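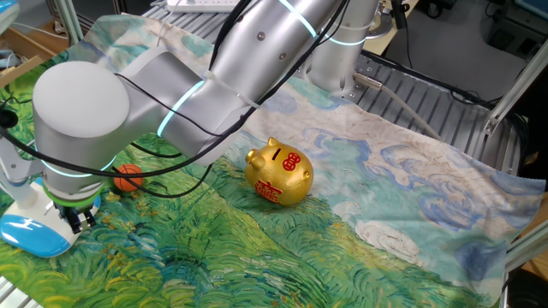 Wear testers wanted for the Nodley field watch

January – by the Perkeck product desk
2 min read

Perkeck is looking for people to wear a pre-production watch in their normal daily life and keep notes on how it performs. The watch is the Nodley, a hand-wound model with a steel case and a closed back. It goes on sale later this year, and we want to hear from people outside the company before the case and strap are signed off.

You do not need to know anything about watches. We have enough collectors on our list already and would especially like to hear from people who work with their hands, type all day, or have given up on wearing a watch because it got in the way.

What you would do

Wear the watch at least five days a week for four weeks. Wind it each morning and set it against your phone every Tuesday, writing down how far it has drifted before you correct it. Fill in a short form at the end of each week. The form asks about the strap, the crown, how easy the dial is to read at night, and any marks on the crystal. If the watch stops, make a note of the time and what you were doing, then email us before winding it again. 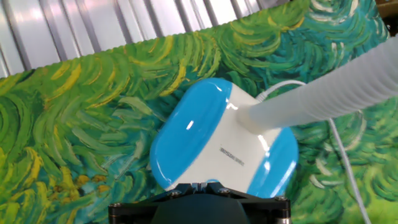

We also ask that you keep it away from swimming pools and saunas. The seals on the test pieces are the same as on the final watch, but water resistance is checked separately at our workshop and we don't want those results mixed up with yours. Hand washing and rain are fine.

Who can apply

Applicants must be adults with a mailing address in the United States. We need a wide spread of wrist sizes, so please measure yours with a soft tape just above the wrist bone and put the result on the form. People with a known nickel allergy should not apply. Employees of Perkeck, their families, and anyone working for another watch brand or dealer are not eligible.
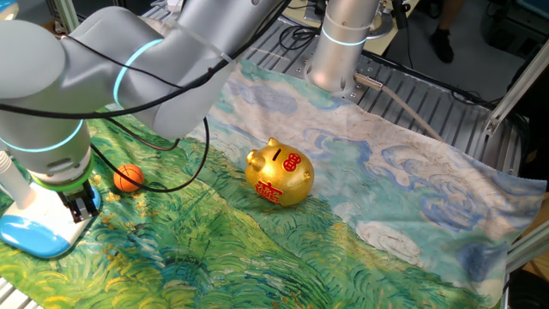
Dial color is assigned by us, but you may state a preference. The Natetti dial is black with cream numerals. The Seol dial is harder to describe, and the color on screen varies a lot from one monitor to another. It is a pale blue in the same family as the sky over the wheat field on the printed cloth, with a matte surface and no sunburst effect. The strap supplied with it is green canvas. Both versions have the same movement and hands, and the test form is identical.

What you get

Testers who return all their forms receive a store credit, sent by email after the watch has come back to us. The test watch itself has to be returned, in whatever state it is in. Normal wear is expected and you won't be charged for scratches. Shipping is prepaid both ways. Each package is insured for $3000, so someone will need to sign for it.

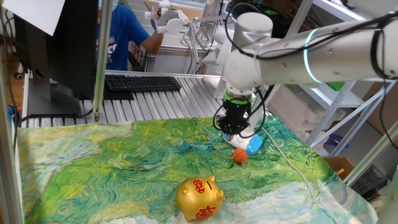 Robot arm with a small orange toy basketball on the cloth below.

How to apply

Send an email with the subject line "Nodley wear test" and include your wrist size, your line of work, which hand you write with, and your dial preference if you have one. Please don't attach a résumé. Places are limited and we will reply only to people we can offer one.

Contact: Perkeck product desk | © Perkeck | Back to top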